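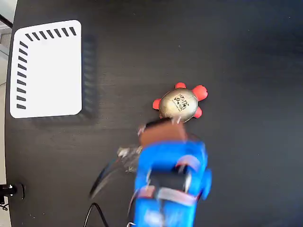 Podwood Trade List, Issue 259, p. 2

Gedosholm Cuticle Oil Pen, refillable

Back in stock. Finally. Sorry to everyone who emailed in May, the caps came in the wrong size and we sent the lot back.

Click-up pen, brush tip, clear barrel so you can see what's left. Holds 2 ml. Sold filled or empty. Same oil as the old dropper bottle, just easier to carry about and far less likely to leak in a handbag.

What's in it
Jojoba, sweet almond, a bit of vitamin E. Nut oil, so NOT for anyone with a nut allergy. Ask your clients first please. The unscented one has no perfume at all, the other two do.

Scents
Unscented
Fig (strongest of the three, goes a long way)
Orange blossom
Rose is finished and won't be back, please stop asking Rhys.

How to use
New pen: twist the end until oil shows at the brush, takes a good few turns the first time. Don't keep going once it does or you'll flood it. One stroke along each cuticle, rub in, leave it. Morning and night if your nails are peeling. Once a day is fine otherwise.

Oil goes on AFTER polish, when it's properly dry. Never before. If you've oiled and then want to paint, wash hands, wipe every nail with remover, then base coat. Most of the "my polish lifts at the edges" messages come down to this.

Gel: same rule. Oil after curing and wiping, not before. Builder gel too.

Refilling
Wind the plunger back down. Pull off the brush collar (stiff, use a tissue for grip). Fill slowly with the pipette, stop short of the top, collar back on. Don't mix scents, it gets muddy. We don't recomend refilling salon pens between clients. One pen per client, or drop the oil on from a bottle and keep the brush away from skin.

Brush care
Wipe on kitchen roll. No acetone, it eats the glue and the bristles come out. Spare collars sold in twos.

Wiremu Ashby tested these on his own counter for a couple of months and says the click ones outlast the twist-cap ones, which is why we dropped the twist-caps. Máté Hegyi prefers the dropper for pedicures. Still available, see the Cuddale page.

Storage
Cool cupboard, cap on, out of the sun. Use within a year of opening. If it smells like old crayons bin it. Goes cloudy in a cold van, clears again indoors, nothing wrong with it.

Trade
Boxes of 600 for salons and schools, empty or filled, one scent per box. We had about 2,000 pens in this delivery and a fair few are already spoken for, so get your order in. Colleges on account, put your order number on the form or it sits in the pile. Own-label barrels possible but slow, speak to Ryota Morikawa before you get any artwork done.

Singles and pairs go out by ordinary post. Trade boxes by courier, someone has to sign. Orders in by 2 pm usualy leave the same day.

Returns
Unopened only, for hygiene reasons. Leaking or broken on arrival, send a photo of the pen and the packet and we'll replace it. No need to post it back.

Goes with
Tamihana glass file, fine
Tamihana ridge filler base
Cuddale dropper bottle, same oil, larger size
Podwood orange sticks

Questions to Rhys Hinds for retail, Rhys Rakena for trade. Put the surname on or it goes to the wrong one.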